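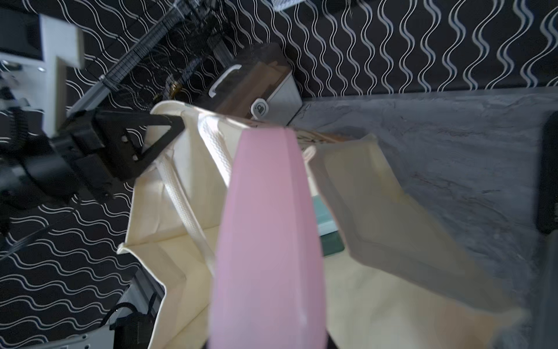

The arrangements for packing the learner bags for the April intake have now been reviewed, and I am writing to all site leads to confirm what has been agreed and to reply to the points raised by Niall Mowat, whose message is copied below. The canvas tote will remain the standard bag at every site. The order of packing, however, has varied a good deal between centres, and bags have been handed over with the card package at the bottom, underneath the heavier items, where it is easily bent. It should go in flat and near the top. The tan package lying along the upper rim of the bag, with the teal item further down the same side, is the position we would ask all sites to follow. The handles should be left outside the bag while it is being filled, and folded over only when the contents have been checked against the slip.

On 13th December Niall Mowat wrote:

> Dear colleagues,
>
> Following the autumn intake I should be grateful for guidance on the following before we begin on the spring bags.
>
> 1. Is the pencil case to be packed in the bag or handed over separately at the desk? Siltthorpe has been doing the former and the annexe the latter, and we have had learners come away with two or with none.
>
> 2. Are we permitted to use up the old stock of plain bags before opening the printed ones? We hold 30 of the plain sort, in good condition.
>
> 3. The instruction sheet says that bags should be "closed". They have no fastening. Could the wording be amended?
>
> 4. Cayetano Montes has asked whether the bags may be stored filled. His cupboard is deep enough, but anything stacked on top tends to crease the card items.
>
> I would also mention that the delivery note from Branero gave 83 bags and the invoice gave a different figure. I have passed both to Keir Paterson.
>
> With thanks,
> Niall Mowat
> Learner Services, Siltthorpe

I take these in turn.

On the first point, the pencil case is to be packed in the bag at all sites from April. It should be placed on the table beside the open bag with the other contents before packing begins, and put in last of the loose items so that the learner finds it readily. Desk staff should no longer keep a separate supply.

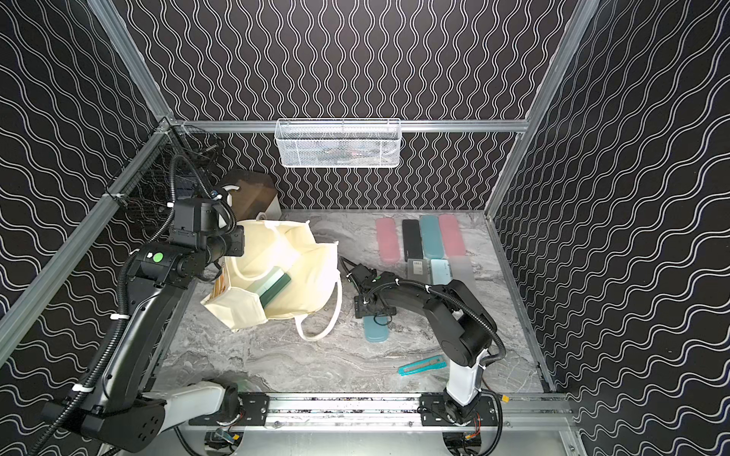
Where a centre is short of pencil cases, the bag should be set aside and labelled, and not issued incomplete. Shona McIver holds a small reserve and will send replacements in the internal post. Please write to her directly and do not take items from bags which have already been checked.

On the second point, the plain bags may be used, but for staff and visiting tutors only. It was felt that learners joining in the same term ought to receive the same bag, and the printed design with the orange flowers and the "BONJOUR" lettering has been well received by the language groups in particular. Several centres have asked whether other designs could be offered. There is no provision for this in the present budget, which stands at £1592 for the year and has to cover stationery as well. 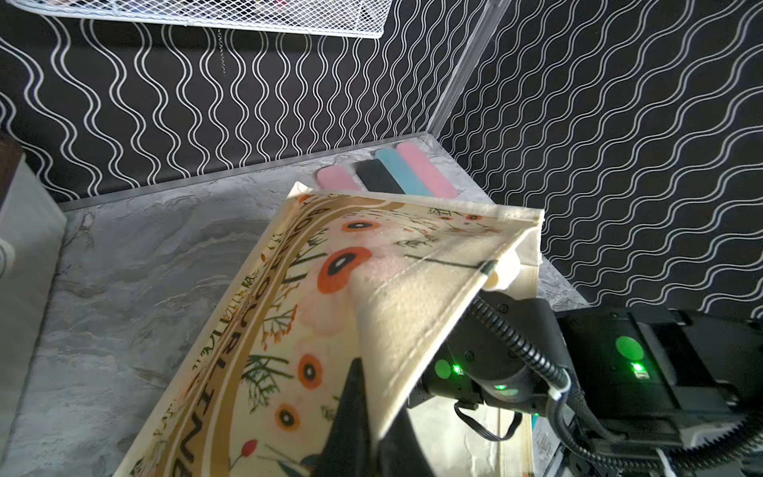

Sites holding printed bags are also asked to look over the top hem and the handles before filling. Two were returned in the autumn with stitching which had come away at one end of a strap. Faulty bags should be sent back to Keir Paterson unfilled, with a note of the centre, and he will take the matter up with Branero together with the invoice.

On the third point, Niall is quite right. The sheet will be amended to read "folded over at the top, with the handles laid across". Copies of the earlier sheet, including those pinned up in store rooms, should be removed.

On the fourth point, bags may be stored filled for up to 7 days, standing upright on a shelf and with nothing placed on top of them. Beyond that period the card package should be taken out and kept flat. I appreciate that this is less convenient for Cayetano and for others with limited shelving - Niall Imrie has offered the use of the lower store at Siltthorpe to any centre that needs it.

The Flarkico labels have been discontinued, and plain white ones may be used in their place until a decision is made. Questions concerning labels should go to Niall Imrie and those concerning contents to Shona McIver. I should be obliged if replies to this message could be sent to the list, so that all sites may see them.

Yours sincerely,

M. Obradović
Learner Resources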